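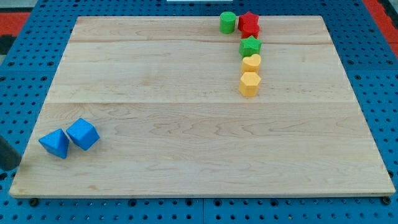 Foam shapes on a maple board, with the blue pegboard underneath.

We Finally Have a Reflection Wall!

Hi everybody, it's me again with the school news. If you have walked down the long hallway by the library lately then you already know what I am writing about, but for the families who only read this page at home, I will catch you up. Our school has a reflection wall now! Every Tuesday there is a new question on it, and anybody who wants to can write an answer on a card and stick it up.

The first question was "When did you change your mind about something?" I thought that one was going to be too hard for the little kids and I was wrong. One of the first graders wrote that she used to hate the bus and now she likes it because of the window on the left side. That's her whole card. I read it three times.

By Friday there were 135 cards up, and the tape was already starting to let go in the corner by the water fountain, so if you find a card on the floor please put it back (there is a roll of tape hanging on a string, don't take the roll).

The wall was Josée McKinnon's idea. She teaches fourth and fifth grade writing here at Vescombe, and she told me she got tired of reading really good answers in journals that went straight back into desks. "I'd be sitting at my kitchen table laughing at something a kid wrote, and I couldn't show it to anyone," she said. She asked the office if she could use the empty bulletin boards, and they said yes so fast that she had to go home and figure out what the first question would be that same night.

I asked her if the answers get graded and she said no, never. She doesn't fix the spelling either. I think that is why so many people are writing on it, even the eighth graders, who pretend they aren't – I have seen them do it at 7:45 in the morning when the hall is quiet.

You can put your name on your card or leave it off. Most people leave it off. My favorite one so far doesn't have a name and it says, "I changed my mind about my stepbrother but don't tell him." I have a guess who wrote it and I'm keeping it to myself.

My own card was about swimming. Last summer I quit the Cindby swim club after 2 weeks because I was the slowest in my lane, and I told everyone the water was too cold. The water was fine! I went back in the spring and I am still pretty slow, but now I like the part where you float at the end and look at the ceiling. It felt weird to write that down where people could see it. Then somebody drew a little fish next to it, so thank you, whoever you are.

This week's question is "What is something you do that takes patience?" and it has been up for one day, so there's plenty of room. I've seen answers about braiding hair, waiting for a tooth, and a very long one about teaching a dog named Riria to stay off the couch. The dog is winning.

A few things you might want to know. Cards and pencils are in the basket outside Room 4. Please use one card at a time, and write big enough that people can read it standing up. If your answer is about another person, be kind, and if you wouldn't say it with them standing there then pick something else to write. Grownups can do it too. My mom did one at pickup and she took longer than anybody.

Ms. McKinnon also wants help coming up with questions. She has 30 saved up, but she says a lot of them sound like a teacher wrote them, and she would like some that sound like you. There's an envelope taped to her door for those. Mine is going in tomorrow: "What did you used to be scared of?"

The old cards come down every Monday after school and go into a big binder in the library, on the low shelf next to the atlases. You can sit and read it at lunch if you wash your hands first.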